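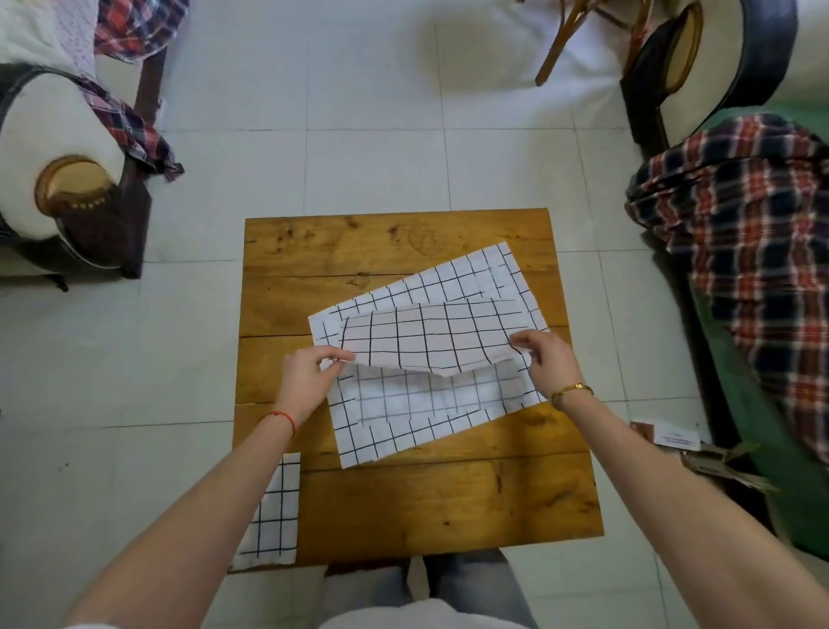
Open Day Safety Checklist, Altenley Hall
Cloth folding demonstration, Batden arm
Checked by: Essam Slaoui, 6/14/20

Emergency stop within reach of the presenter: YES
Pressed it 2 times, once with the arm moving. Both good, and thank you, Aurelio, for letting me be the one to do it!

Visitor line taped on floor: YES
Nice and straight, though I'd love a brighter tape next to the pale tile.

Speed limited to demo setting: YES
Set at 400, and please leave it there even if the children beg (they will).

Folding by hand before the arm's turn: OK
The grid cloth is a lovely choice, as folks at the back can follow the fold. Bracelets and watches off before anyone works beside the arm, please.

Floor by the table clear: NO
Paper label and a crumpled brown item on the floor by the green chair. Pick up before doors open.

Throws and blankets kept off walkways: FIX
Tuck the big plaid one well up on its chair.

Fire extinguisher, tag 3662: YES
Good until October.

Second look: Aurelio Villanueva, before doors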